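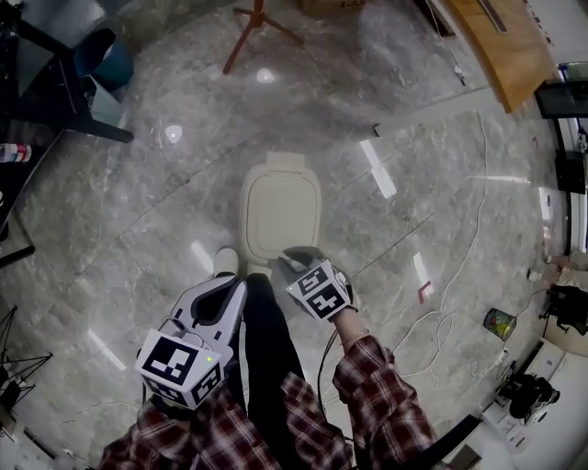 Why would anyone train the thing that replaces them? A woman who packs orders at Prititz asked me that in the lunch line and I didn't have a good answer. Still don't, not fully.

But I've done the job since July, so here goes.

At Kuvow we used to lift and sort. Now half the shift holds grippers, one in each hand, and does ordinary things with them. Pick up a lid. Put it down. Again. 100 goes before lunch on a good day. The arm that's supposed to learn from all this is coming from Hundska, supposedly, date keeps moving.

What's changed? The pay hasn't. The talk has. You used to be able to yak with whoever was across from you and now you're concentrating on your wrists. New kinds of sore, too – thumbs, mostly, where it used to be backs. I'll take thumbs. Not everyone will.

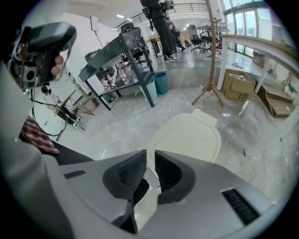 My brother-in-law reckons it's still a job, and a lighter one than most, so quit whining and cash the cheque. Fair enough. He's had 30 years on a loading dock and his knees are shot.

Except a lighter job isn't the same as a job that lasts. Management at Tse told thier people it was "reskilling" and then the contract came out at 2 pages, and neither one said what happens when the recording's done. That's the bit I want in writing. Call me fussy. 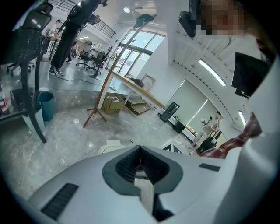
And pay for the skill. Somebody who's handled boxes and lids for years knows how to come at an awkward one without thinking, and that know-how is what's being bought. Hourly rate says otherwise. Why not a share, a bonus per machine, something? A labour board could sort out a minimum in an afternoon if it felt like it.

I'm not against the robots. Some of this work should go, the heavy stuff especially, good riddance. Just ask us first which bits. We'd of told them the stairs, and the night unloading. They started with lids.

Anyway. Break's over. If your shop is bringing in the grippers, read the contract before you sign and ask about the end date.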